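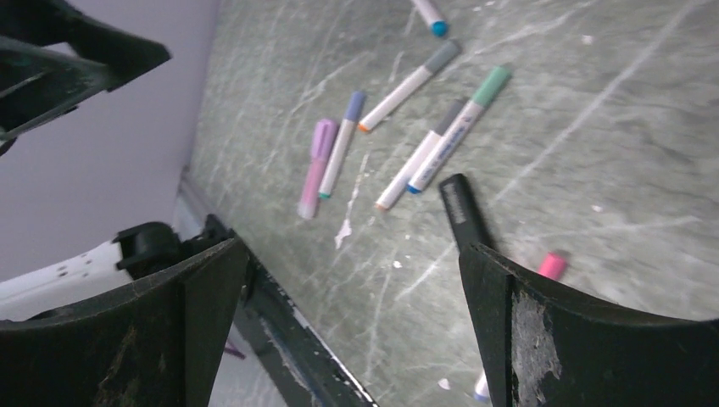
4 min read

How to Keep a Mood and Sleep Log Your Psychiatrist Will Love Reading

If you have ever sat down for a medication check and heard "So how have the last few weeks been?" only to blurt out "Um, fine?" – this one is for you! A daily log takes almost no time, and it turns a short appointment into a really good conversation. I've been teaching people to keep one for years and I still get excited when somebody brings in their first full page.

What you need

One sheet of paper per month, or a spreadsheet if you like typing. Plenty of apps will do it too, but I'd start with paper so you find out which columns you care about.

Step 1: Draw five columns

Date, hours slept, mood, energy, notes. Leave the notes column wide (wider than you think) and keep the others skinny.

Step 2: Pick a mood scale and stick with it

Mine runs from -5 to +5, with 0 as an ordinary day. Before you start, write a few words next to the low end, the middle and the high end. My colleague Ekua Bonsu has people describe things they do at each point: "skipped the shower," "answered texts the same day," "cleaned the garage at midnight." Those are so much easier to match than "sad" or "great."

Step 3: Choose a time

Evening works for most people, say 9 p.m., right when you set tomorrow's alarm. Fill in last night's sleep and today's mood together. If you forget a day, leave it blank and carry on with the next one. Please don't fill in a week from memory!

Step 4: Write short notes

Medication changes, missed doses, alcohol, travel, a fight, a period, a cold. A few words each is plenty. "Dose up, headache by lunch" is a perfect note.
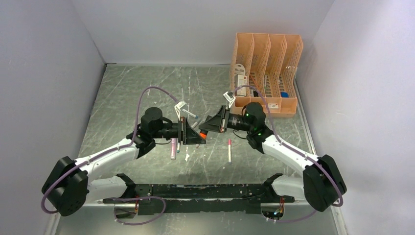

Two arms at the bench.

Step 5: Look back after 21 days

Now comes the fun part. Take a highlighter and mark every night that was 2 or more hours shorter than your usual. Then look at the mood column for the day before and the day after. Sometimes a dip follows the short night, and sometimes the short night follows the dip. Either one is worth bringing up.

Step 6: Make a summary for the visit

Put it at the top of the page: your best stretch, your worst stretch, any missed doses and your biggest question. Keep it under 200 words so it can be read while you're getting settled in the chair.

One caution: don't change or stop a medication on the strength of your own chart. And if your notes start to include thoughts of hurting yourself, call your clinician or a crisis line that same day (988 in the US) and leave the log for later.

Happy logging, and tell me which columns you end up adding!

Efua Nutsugah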